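January - dye bench, wool samples for Milport

Ran the Clillach fleece again with weld, alum at the usual strength. Bath came up to 77 C and I held it there. Color is better than last time but still patchy near the tips.

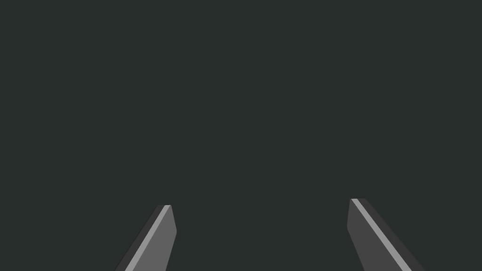

Notes on mordant

Iqra Lodhi thinks the tips are holding grease. She scoured 100 g twice and left it to soak overnight. I'll dye hers next to mine, same pot - no point changing two things.

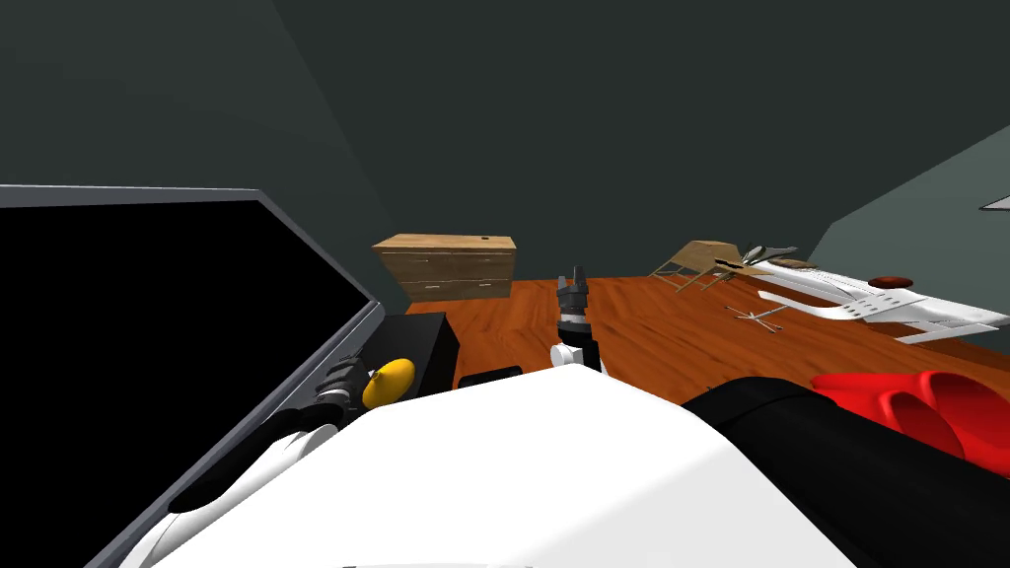

The Politis yarn took the dye evenly after 20 minutes, so I pulled six skeins early and rinsed them in tap water. Need to check pH of the rinse. The strips are in the top drawer.

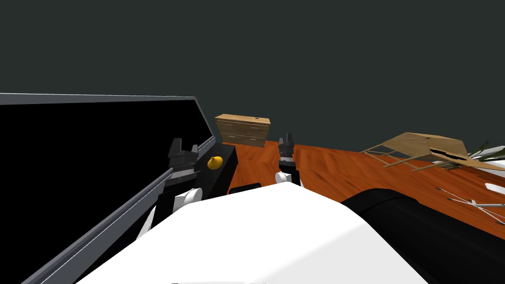 To do

Label skeins before they get mixed up.
Order more alum from Plenetti.
Lightfast test on the south window, half of each card covered.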